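The Lantern Bearer of Torkville

In Torkville the gods are small and there are a great many of them, and I was sworn to the one who looks after bridges. Go ahead and laugh, the paladins did! Their god throws lightning. Mine keeps planks from rotting.

But oh, the day the road to Sembiring opened again. I was first in line at the gate with my pack, my mace (hardly dented, I'd had it two seasons) and a prayer strip from the temple with exactly three blessings left on it. You tear one off and say the words and the god does what the god can. Three felt like riches to me.

We were 7 in the party. The sorcerer had already set fire to her own sleeve. The two brothers from Tranham carried one shield between them and argued all morning over whose arm it belonged on, and I loved every one of them before we were past the mill.

The gorge is a day and a half out. I'd heard of the bridge there my whole life, 205 planks, every one carved with the name of whoever paid for it, and when we came around the last bend I ran. I dropped my pack and ran! It swung out over all that air with the river roaring underneath, and I put my palm flat on the first plank and felt my god sit up like a dog who hears the latch.

Then the troll climbed out from below.

He was old, moss to the elbows, and he wanted a toll. Gold, he said, or a brother. The brothers raised the shield together for once. The sorcerer's hands began to spark and I thought of those dry ropes and yelled at her to stop.

I tore off the first blessing and asked the bridge what it thought of him.

You don't get words from a god like mine. You get creaking. But I understood it as clear as a bell: he had been mending it. Every September, after the floods, he hauled up driftwood and patched the gaps. I walked out and counted, with him stomping along behind me, and there were 217 planks. Twelve of them had no name on them at all.

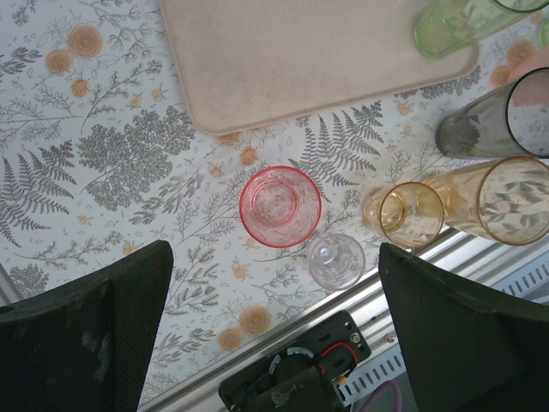
"You should have told somebody," I said.

"Who comes down to ask?" said the troll.

So I sat on the bridge with my feet dangling over the gorge, got out my belt knife and carved his name. It's a long one, trolls have dreadful long names, and it took me until dark to do it on a single plank. He held the lantern. He corrected my spelling twice. The brothers made soup and the sorcerer lit the fire on purpose, which we all cheered.

I used the second blessing on the ropes. They hummed, and went tight and golden as new straw.

In the morning he let us over without a coin. On the far side you could see the smoke of the Cirero camps, and beyond them the hills we'd come for, and I still had one blessing in my pocket and eleven planks to carve on the way home.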